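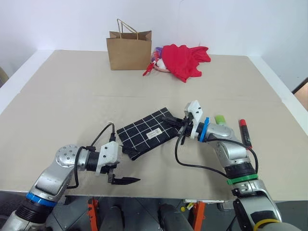 Black pouch with white grid lines, lying flat on the table.

Empty the pouch and lay it on a clear table. Smooth the fabric from one end to the other and press out any air. Markers and erasers go back in last.
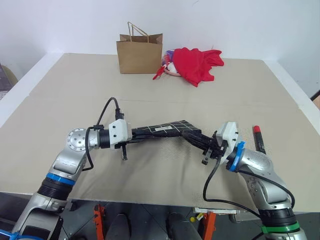

Stand a paper bag upright at the back of the table and pull the top open. Put flat things in first, against the side of the bag. Fold soft cloth loosely and save it for the top. 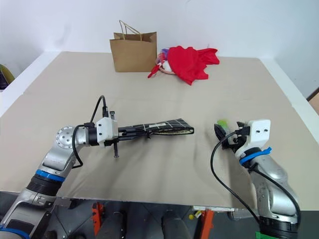
Keep the handles up while you fill. Stop when the cloth reaches the rim.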